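Clindari takes up one floor of a former printing shop in Woron. The company buys old paper in bulk -- tickets, playing cards, trade cards, coat-check stubs, membership slips -- and sorts it for people who want a particular piece of it. Most of the sorting happens at a desk near the shelving. I spent a morning there with the woman who runs the sorting side, who asked me to leave her name out of it. "It's the cards people want to hear about," she said.

She has been handling paper for 19 years, the last few of them here. Before that she worked in the back office of a theater, where she kept the season tickets in order and threw out the old ones at the end of each run. She regrets the throwing out. "I must have put boxes of them in the trash. Good stock, too, some of it. You could feel the difference when the theater changed printers."

The first thing she wanted to talk about was the floor. When the company moved in, the printing shop had bare concrete, and every card that fell on it picked up gray dust along the edges. Carpet was the first thing they paid for.

"People thought we should spend the money on lights," she said. "But a card lands on its corner. On concrete the corner folds over and you can't fix that. On carpet it mostly just lies there and you pick it up."

I asked whether a speckled carpet made it harder to find what had been dropped. She said it did, a little, with the smaller stubs. At the end of each shift the sorters walk the aisle and look under the chairs. Once a month she gets down on her knees with a flashlight and goes along the wall.

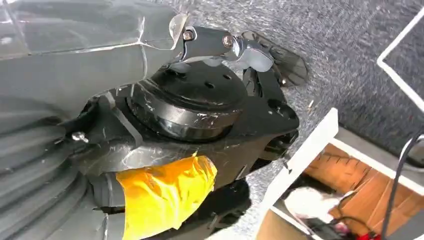

*Gray carpeting at Clindari, with its lighter and darker flecks.*

A new lot comes in as it was packed by whoever sold it, and this is the part of the job she talked about the longest. Some sellers use envelopes. Some use shoeboxes. One lot last June arrived in a suitcase with the lining torn out, and the cards had worked their way in behind the frame. She doesn't mind any of this, but she does mind rubber bands.

"Rubber bands go hard and then they stick," she said. "You get a brown line across the front of every card on the outside of the bundle. If a person is putting something away for a long time, I'd tell them to use a strip of paper. Plain paper, folded around, with a bit of tape on the paper and none on the card."

The lot she was in the middle of when I visited came to 1503 pieces by the seller's list. She hadn't checked the number yet and said she never does at the start. The count comes at the end, when everything has a place, and if it is off by a few she writes down what she has and moves on. The seller, a family clearing a house, had already put the tickets in one bag and everything else in another, which she called a kindness.

She sorts in passes. The first pass is by size only, and she does it fast, without reading. "If you read them you're lost. You pick up a train ticket and it has a town on it you've been to, and that's five minutes." The second pass is by what the thing is. The third is by condition, and that one is slow, and she does it by herself if she can.

For the second pass she uses an organizer with narrow slots, open at the top, that came from a supplier called Skoryk. They make them for mail rooms. She has tried others. Trays with wide compartments let the cards slump over, and then they curve. Deep boxes mean reaching down, and a hand going in and out of a deep box all day catches the edges of whatever is already there.

"Shallow and narrow," she said. "The card stands up, the top sticks out, you can see what it is and you can take it by the top. That's all I ask of it."

She doesn't label the slots. The people who work with her asked for labels when they started, and she tried it for a couple of weeks. What went wrong was that the groups change with every lot. One lot is half bus tickets and needs four slots for them, and the next has none at all. The labels got peeled and restuck until they left glue, and glue near paper was the end of that idea. Now the first card into a slot decides what the slot is for, and it stays at the front until the lot is done. 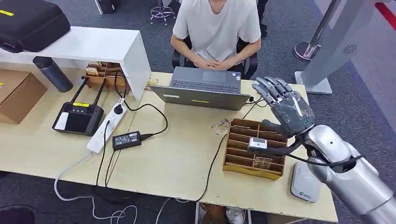

The desk itself is a sore point. She would like more of it. The laptop takes up the middle, where she would prefer to have a clear stretch for laying cards out in rows, and the cables go wherever they can reach. She has asked for a second table, and has been told there may be one when the next room is painted. Meanwhile she works in the space between things.

"Everybody says to keep a clean desk," she said. "I've never had one. What I have is one rule, and it's that no food goes on the desk. Put what you like on it, wires, boxes, your elbows, but the sandwich goes on the windowsill."

Her other habit, which she doesn't quite call a rule, is to leave a doubtful card out flat beside the organizer until somebody else has looked at it. A second pair of eyes settles most of them. Faded printing is the usual trouble. A ticket that has been in a sunny drawer can lose its red ink altogether and keep its black, so that a date is there and the place is gone. She tilts those toward the window, and if that doesn't help she lays them on a dark sheet and tries again.

The listing is done in a program called Ludix, which she learned late and grumbles about. Each piece gets a line: size, kind, color, any words that can be read, and the condition on a scale the company made up for itself. She was against the scale. She used to write a few words instead, such as "soft at the corners" or "pinhole, top," and she still does this in the notes column, where buyers seem to find it.

"A buyer wrote to us that he bought a card because the note said it had been carried in a wallet," she said. "I could tell from the bend. You wouldn't get that out of a number."

I asked her what people get wrong when they handle old cards. She thought about it while she went through a small stack of patterned ones. Too much force, she said first. A new person pinches. They hold the card the way they'd hold a pen, and the thumb leaves a dent in the soft ones. She teaches them to hold it by the two long edges when it is small and by one edge, well back, when it is big. The face stays clear of the fingers either way.

Then there are gloves. Visitors expect cotton gloves and are disappointed. She gave them up years ago, as she couldn't feel the thickness of what she was holding and kept picking up two for one. Washed hands are enough for this sort of paper, and no hand cream until the evening.
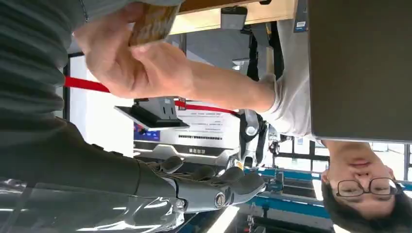
Patterned cards are harder to sort than plain ones, in her view, and she has a particular dislike of the ones in browns and tans. Makers used those colors so that dirt wouldn't show, and they did their job well. It means that a stain can go unnoticed through two passes and turn up on the third, after the card has already been listed as clean. She checks the backs of them in daylight now.

"I had a whole run of brown backs once and I graded them in the afternoon with the lights on," she said. "The next morning I looked at them again and half of them had tea on them. I had to go back and change every line."

When a lot is finished, the cards come out of the slots one group at a time. Each group is squared up on the desk by tapping the long edge, then the short edge, never the corners. A slip of paper goes around it and the slip gets the lot number in pencil. The groups then go into boxes, standing up, with a piece of folded card at the end so they don't lean. If a box is only part full she puts in more folded card. She prefers that to mixing two lots to fill the space, although mixing would save her shelf room and she has been asked about it more than once.

The boxes wait on the shelves until they are sold or split. The largest single group she has ever packed was 348 cloakroom tickets, all from one hall and all the same green, which went to a buyer who wanted them for the numbers. She still doesn't know what he did with them. She would have liked to see them laid out on a floor somewhere, she said, in order.

I asked if she kept any for herself. She has two at home, both from the theater where she used to work, and both came to her in lots she was sorting here. She paid for them like anyone else would. One of them is for a show she remembers, in a row she remembers, and she says the seat was next to a pillar.

After that she went back to the lot. There was a ticket on the desk that she hadn't placed yet, and she wanted to get it done before lunch.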